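The Sunday Savers of Saliba

Four years after their money vanished, a town's small depositors are getting it back. Slowly. In pieces. And with a lot of paperwork.

By the time the shutters went up at the Rindimero branch on Market Street, the line had already turned the corner. People brought folding chairs. One man brought a radio. Most of them had a passbook in a plastic sleeve, and a few had nothing but a deposit slip gone soft at the folds.

Rindimero was never a bank. It was a savings and loan, 29 branches at its peak, with green signs and agents who came to your stall and took your coins at closing time. It paid 7 percent when the banks paid next to nothing. Then one August it stopped paying anyone.

"I went to take out money for school shoes," says Hanne Ingvarsson, who ran a fabric stall for most of her adult life. "The girl at the window was crying. So I knew."

Hanne had 1030 in her account. Not a fortune. It was the stall rent, the shoes, and the start of a new roof. She borrowed from her sister to cover the rent. The roof waited, and is still waiting.

What went wrong is dull and familiar. Short-term deposits, long-term loans, and too many of those loans made to the same handful of builders. When two of the builders stopped paying, the agents were told to collect harder. They did. The new coins went out the back door to cover old withdrawals. Nobody outside the head office saw the books untill the receiver did.

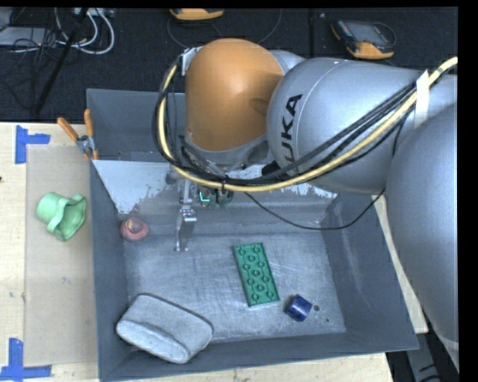 The receiver is Wissam Chamoun, a lean, tired accountant who took the job expecting it to last a year. His first task was to find anything he could sell. Branch furniture, motorbikes, a half-built block of apartments with no stairs. The best of it was on the loan side, where Rindimero had drifted into lending to factories against their equipment. A big printing press is a nice thing to hold as security, Chamoun says, as long as you can find a second buyer who wants one. Sewing machines sell in an afternoon. Heavy presses take months, and the price drops at every meeting.

"Depositors ask me why it's slow," he says. "I tell them, you try selling an apartment with no stairs."

He got something for it in the end. He won't say how much.

The rest of the money is coming from Prusus, the larger lender that took over the good loans and the deposit list with them. Under the deal, small accounts get paid first and in full. Bigger accounts get part in cash and the remainder in notes that mature later. The small savers like the deal. The bigger ones, mostly shop owners and one very angry dentist, don't.

Then there's Ternik, the records firm hired to match names to accounts. That has been the hard part. Agents wrote nicknames in the ledger. Mama Blue. Tall Joseph. Joseph's brother. Accounts were opened for children who have since married and changed their names. People died, and their families have to prove it, with stamps.

Hanne was turned away twice. The first time, her name was spelt with one n. The second time, the clerk wanted the orignal passbook and she had brought a copy. On her third visit she got a receipt and was told to watch her phone.

The message came at 4 in the afternoon, while she was measuring out lining for a customer. She finished the cut before she read it.

Paid in full. No interest for the years in between — that was never part of the deal, and the price of roofing sheets has not stood still. She has asked for two quotes. Both were higher than what she got.

Would she put it back in a savings and loan? She laughs at that one. Part of it is in a bank now, in town, two bus rides away. Part of it is with her sister, finally. And part is at home, in a place she isn't going to tell a magazine.

Chamoun's office stays open for claims through the end of the year. On the morning I left, the chairs were out again on the sidewalk, and the man with the radio was third in line.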